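Runda workshop notebook, glaze bench
June, second entry

Settling in the Rullier white, continued

Carried over from the last entry: the Rullier white hard-pans in the bucket overnight and will not come back up with a hand whisk. The bottom layer has to be cut out with a rib. Fired result is fine when the glaze is fully mixed. Application drifts through the session as the heavy fraction drops, and the last pots out of the bucket come up thin on the shoulder.

Suspects, in the order I intend to test them: too little clay in the recipe, soluble sodium leaching from the frit and deflocculating the slurry, water too hard or too soft. The sieve is ruled out. Residue on the mesh was negligible on both passes.

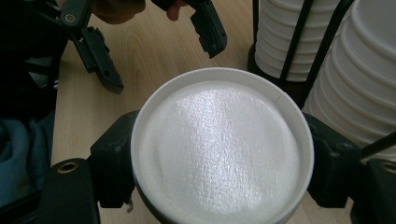
Entry by: glaze bench
Filed under: glazes / suspension / June

Batch made up to 778 g dry, recipe unchanged from the card except that the ball clay is now from Keskinen. Old stock ran out. The Keskinen clay is grayer in the bag and slakes faster. Loss on ignition not measured yet, so treat the substitution as unproven until there is a fired tile next to the old one.

Dry materials weighed, shaken in a closed tub, added to water and left to slake until the bubbling stopped. Mixed with the drill paddle at low speed. Sieved twice. Split by weight into seven portions after mixing so that all of them share the same slurry. Portion A is the control.

B: bentonite, pre-wetted. Went in without lumps.
C: bentonite, dry. Lumps. Discard the result, kept only as a reminder.
D: Epsom salt solution, added by drops until the surface lost its gloss.
E: Epsom salt plus bentonite.
F: vinegar by drops. Thickened at once, then relaxed.
G: extra Keskinen ball clay, silica reduced to keep the chemistry close.

First check at 15 minutes. A already had clear water on top and a firm layer under the stick. F not much better. B, D, E and G all still opaque to the surface. Second check at the end of the afternoon: B starting to clear at the top, D soft at the bottom but easily stirred, E and G unchanged to the eye.

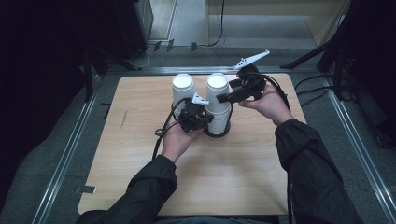

Viscosity on this bench is still judged by the drain time of a cup with a hole in the base, and the cup matters more than I had allowed. Repeat runs on portion E disagreed by more than the difference between E and G. The hole in the old cup had gone soft and was closing up. Paper cups are acceptable for one run each and no more. Keep them nested in upright stacks with the rims up, as on the light wooden tabletop, and put a clean one upside down over the top of each stack, otherwise dust collects in the open mouth. Punch the hole from the inside with the same awl every time. Wet the cup with plain water before the run and shake it out. With those changes E and G separate clearly, E being the slower.

Tiles dipped from A, D, E and G, 4 in all, on the Flultville stoneware. Single dip, stirred immediately before. G dried with fine cracking on the thick edge, which I put down to the added raw clay shrinking. Rubbed half of it smooth with a finger and left the other half to see whether it heals. E dried without cracks and took handling well. D was powdery.

E is the working choice for now. The Epsom addition tends to fade in storage, more so if sodium is still coming out of the frit, so E stays lidded on the lower shelf and gets a stick test each morning before anyone stirs it. Write the result on the tape on the lid.

Still to do: fire the tiles in the next glaze load, middle shelf, away from the copper reds. Repeat A and E with boiled and cooled water. Weigh a dried sample of the Keskinen clay before and after bisque. Order more Epsom salt, plain, no scent.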